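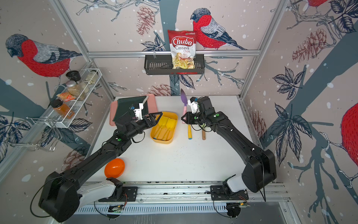 The two-arm table at Nakberg, with the dustpan in the left gripper.

Betasent wants us to believe the hard part of household robots is over. Its announcement of 28 Jan 2022 says the company has gathered 662 hand-guided demonstrations at its Nakberg site, each one steered by a person at a remote station while the arms copy along. The task set is called Bellis, and it covers putting away small tools: spatulas, a trowel, a dustpan and so on.

I have my doubts. A recording of a person doing a job well through a pair of arms tells you that the person is good at it. What buyers need to know is how the arms do once the operator lets go, and on that the announcement gives one line. It says the trained system "completed most runs" over 12 trials. Most could mean 7. We asked, and had no answer by press time.

Edivaldo Arruda, who trained operators at Clalel for several years, was kinder about it than I am. "The first 600 are cheap," he told us. "You get a steady operator and you keep going. Then you swap the bowl for a different bowl and find out what you bought."

He also wondered how much the bird wallpaper and the chips hanging on the back wall matter. Busy walls may help a system cope with real kitchens, but only if they change between sessions, and Betasent doesn't say whether they do.

The company plans a public showing in November. We'd like to see it run with the remote station unplugged.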